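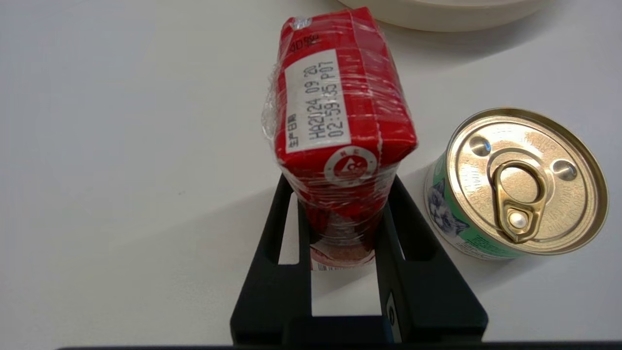 I gave up my car in December, mostly over the rego and insurance, which came to more than I was spending on food. The Merrick bus runs past the end of my street and I had been ignoring it for years.

The first fortnight was slow. The 7.10 is the one to catch, and if I miss it I wait until 7.50 and walk into work with everyone already at their desks. I keep a torch by the door for the walk home, as the streetlights on the Lirton side of the creek still haven't been fixed. I rang the council again. They gave me reference number 1518 and said someone would be in touch.

Shopping took more adjusting. I used to drive to the big supermarket on a weekend and fill the boot. Now I go 3 times a week to the grocer near the Prinedard stop and buy what I can carry. I waste less. I threw out a lot of lettuce when I had a car. 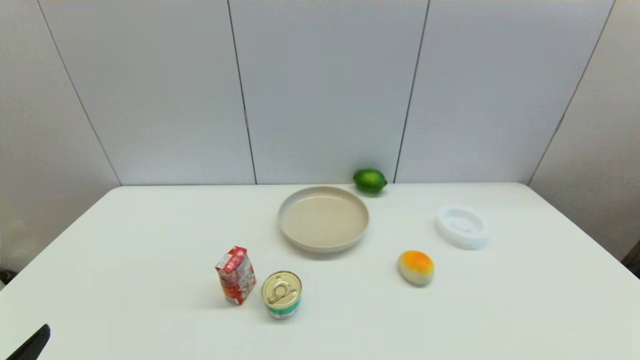

Njål Sæther

The money is easier to talk about. I sold the car for $2000, which was less than I wanted, but it had hail damage on the bonnet and the buyer had noticed. I put $300 of it into a decent raincoat and a pair of boots. The rest is sitting in the bank until I decide about a bike.

My neighbour thinks I should get an electric one. I tried hers up the hill to the oval and it was very good, but it's heavy and I have two flights of stairs and nowhere to lock it downstairs. An ordinary second-hand one would probably do me.

What I miss is the coast. There's no bus to the beach past Merrick, so I've been once this summer, with my brother driving. I'll hire a car for the long weekend and see what it costs.

I'll write up the bike if I buy one. The timetable changes again after the school holidays and I'm hoping they leave the 7.10 alone.

We use cookies to improve your experience on this site. By continuing to browse you accept our cookie policy. Accept | Manage settings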